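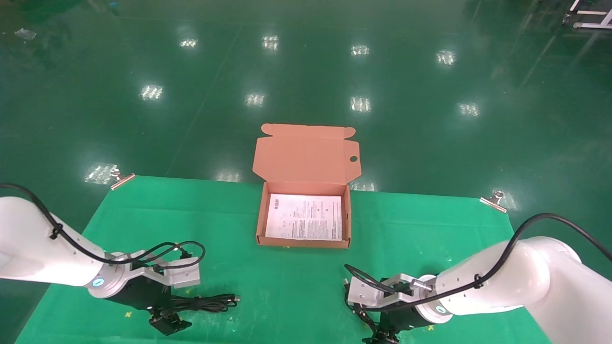 Dovgate Packaging Workshop, Materials and Print Section

Notebook entry, Apr 30, 2021
Entered by: Murali Rao

Subject: adhesive failure on the Prolladby carton order

The Prolladby order stands at 3,671 cartons. Goods-in at Prolladby has reported side seams opening after storage in their upper warehouse, and has returned 40 cartons for examination. All were glued with the Mesix water-based adhesive, batch 8.

Seams were pulled by hand at room temperature. In more than half of the returned cartons the glue came away cleanly from the board and left no torn fibre. The remainder tore as they should. The clean failures all carried varnish over the glue flap, where the drawing calls for bare board. The varnish plate appears to have been set slightly too far to the left. The print shop has been asked for its register sheets.

Two further points are recorded for colleagues.

Leaflets are to remain inside the cartons until the seam has been tested, as the weight is then the same as in use.

The Rahman board and the older stock must not be mixed on one pallet. They take up moisture differently and the results cannot be compared.

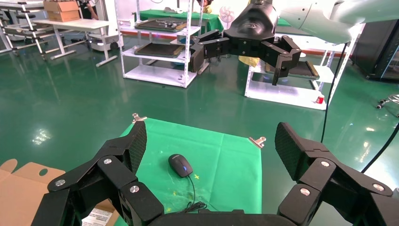

Green mat, clipped at the top corners.

Outstanding: repeat the pull test on unvarnished flaps; ask Mesix for the drying time on coated board; agree with Prolladby whether the next delivery can wait until July. Glue pot 2 still requires a new lid.

M.R.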